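01/06/2020 – sorting bench, blocks and bowls

Spent most of the day on the block sets again, so I'm writing this down before I forget which box is which. Mwangi Owino wants the Temba sets ready to go out in June and I said sure, no problem, and then I opened the first carton and found everything tipped in together (reds, blues, the lot, with a layer of sawdust at the bottom for good measure).

So, the carton. The packing slip says 2,842 pieces, and I believe it, my arms certainly do! I'm not checking every one. What I did was weigh a scoop of 52 cubes, write the number on masking tape on the side of the scale, and go by weight from there. If anybody peels that tape off I'll be very sad. The scale drifts a little when the door to the corridor is open – keep it shut while weighing.

The bowls have been the nicest part of this. We used to sort into gray tubs with a bit of colored paper taped on, and the paper fell off, and then you had a gray tub. With a colored rim you just see it out of the corner of your eye while your hands are doing something else. Red goes to red, blue goes to blue, and I can listen to the radio. I do get sloppy after lunch though, and a stray ends up in the wrong bowl and sits there until I do my look-over.

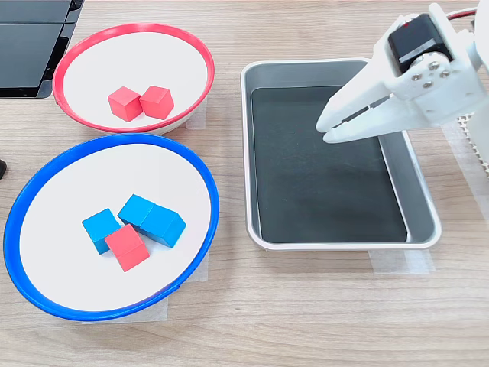
Do the sets need to be sorted by color before they're sanded? Sand first, then sort, because the dust gets into everything and you'd only be wiping the bowls out twice.

I learned that the slow way this morning. Sorted a whole scoop, felt pleased with myself, ran my thumb over a corner and got a splinter. Back to the sanding block for all of them. The edges from the Vorkach batch are rougher than the last lot we had from Dundbridge, and the paint is thicker too, so it wants a light hand or you go through to bare wood at the corners. I used the fine paper and about 7 strokes an edge, then a wipe with the barely damp cloth, then out on the rack. Don't stack them on the rack. I stacked them on the rack.

Rejects so far go in the shoebox under the bench, mostly chips and one cube that is clearly not a cube. I'd like to keep those for the glue tests. We still haven't settled what happens when somebody steps on a glued pair, and I'd sooner find out with the ugly ones.

Color question for Mwangi: the reds from the two suppliers don't match if you hold them by the window. Under the bench light I can't tell at all. Do we care? I could keep each set to one supplier, it just makes the bagging slower.

Bags are the other thing. Stuvum sent the small size again, 272 of them, and they'll take a set if you shake it down, but the drawstring doesn't close all the way. I've put the box on the top shelf with a note and will ring them in the morning about swapping.

Left to do: rest of the blue ones, wipe down the bench, new masking tape (we're on the last roll), labels for the finished sets. The rack by the sink is full, use the other one.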